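August, mid-morning

Got in before the others and finally dealt with the bin business, so I'm writing it down while I still remember what I decided. Faustino Montes has been after me for ages to sort out which of the gray bins we keep and which go back to Ellari, and I kept putting it off (my fault, I know).

First I measured the clean one from the back shelf. It's 600 mm on the long side, same as the Antal drawing says, so at least the drawing can be trusted. The tall sloping walls are great for keeping stuff inside but a pain when you want to stack anything next to anything, and we lose a lot of shelf to that slope. I fit 4 bins on the Skiston rack and that was it! The old straight-sided totes did better, but they cracked at the corners, so no going back there.

Then the floors. I've been telling people the scuffs don't matter, and I still think so, mostly.

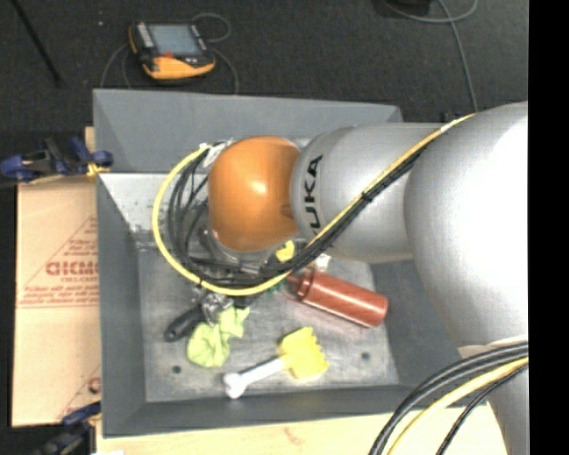
What does bug me is the small stuff. Anything thin or flat ends up pressed against a wall and then I'm digging at it with a fingernail. I tried the gray foam sheet from Flokance in one of the spare bins and it helped, but it grabs dust like crazy and I had to peel it off again after lunch. There's still a bit of glue on the bottom of that one. Isopropyl takes it off, slowly. Bring a plastic scraper, the metal one leaves marks of its own.

Holes: the worn bins have small round ones in the bottom near the front, so screws and little washers go in a bag or a cup first, please. I lost one M3 washer already and spent some 15 minutes on my knees with a flashlight. Never found it. If anybody steps on it, it's mine.

Labels. The paper ones curl up within a couple of weeks, so I switched to the vinyl tape and put it on the outside of the short wall, high up. Bin 94 got two labels by accident, ignore the lower one. Faustino wants the numbers on both ends, which I'm fine with, but we're nearly out of tape and I'm not cutting it any narrower.

Still to do: wipe down the spares, ask Ellari if they'll take back the two with bent rims, and find a home for the lids, which are leaning behind the door again.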